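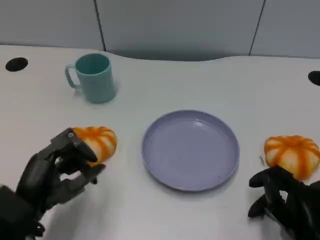 Kitchen > Play Food > Sets and Singles > Striped Pumpkins with Plate and Mug

Striped Pumpkins with Lavender Plate and Teal Mug
By Kulsoom Niazi
2021-01-17

Print this page | E-mail to a friend

Yes, I know, pumpkins in January! But these two have been sitting on my desk since before the holidays and I keep getting asked about them, so they're finally getting a page of their own. They're play pumpkins, orange and white striped, with nice deep ribs all the way down. The orange runs along the ridges and the white shows through underneath, which makes them look a bit like something out of an old circus (my niece calls them the candy ones, and I've given up correcting her).

I sell them as a little table set under our Stokitz name. You get two pumpkins, one round lavender plate and one light teal mug. If you've bought from Furnurstead before, you'll know I'm fussy about colors, and I went back and forth on this one for most of December. I had a plain white plate in there at first and it looked like nothing. Then Temitope, who packs our orders, swapped in the lavender one while I was on the phone and I just left it. Orange, lavender and teal shouldn't work together and I think they look great.

About the pumpkins

They're squat, with a flattened top, so they sit where you put them. The ribs are the part I like best. Little fingers go right into the grooves, and a kid who has trouble hanging on to a smooth ball will often do fine with one of these. They're similar to each other but please don't write to me if the stripes on one aren't a perfect match for the stripes on the other. I think that's part of the charm, and Fotini in returns is tired of explaining it for me.

About the plate

Lavender, round, with a raised rim and a flat, shallow middle. It's a plate for serving pretend dinners on, so a pumpkin can go on it, or come off it, or get carried solemnly across the room to Grandpa. The rim helps a lot with that last one. I've been asked if we do it in yellow. Not right now, sorry.

About the mug

Plastic, light teal on the outside, with a rounded rim and a proper loop handle. I've had toy mugs where the handle was basically a decoration and you couldn't get a finger through it, and I refuse to stock those anymore. We sell all of this for pretend play, so please keep the real cocoa in a real mug.

What people do with it

Mostly restaurants! One pumpkin on the plate, one waiting its turn, and somebody shouting for the check. It's also good for simple copying games. You set the table one way, the child sets it the same way, then you swap a thing or two and see who spots it. Works best on a plain table with nothing else out, I find, and a white one makes the colors pop. Iraklis Kourkoulas, who runs a play group that orders from us, uses his for "on, off, next to, behind" with the younger kids. He wrote to say he bought 4 sets and wished he'd bought more, so I sent him the link to this page and we'll see.

A few people just put the pumpkins on a shelf in the fall and let the kids have the dishes. Fine by me.

The small print, in my own words

Sold as a set only. I tried splitting them up and ended up with a closet full of lonely mugs. We have 40 sets in this batch, and when they're gone I'll reorder, but I can't promise the lavender will come back in the same shade.

You have 14 days to send it back if it isn't for you. Put everything in the box, please, both pumpkins too. For cleaning I use a damp cloth and a drop of dish soap. I haven't put any of it through a dishwasher and I'd rather you didn't either.

If you already have our Tadar play bread, the pumpkins go nicely next to it. The Picard tea tray is out of stock until spring, and I've stopped taking names for it because the list got silly.

Questions go to me, Kulsoom, through the shop's contact form. I answer in the evenings, usually with a real cup of tea.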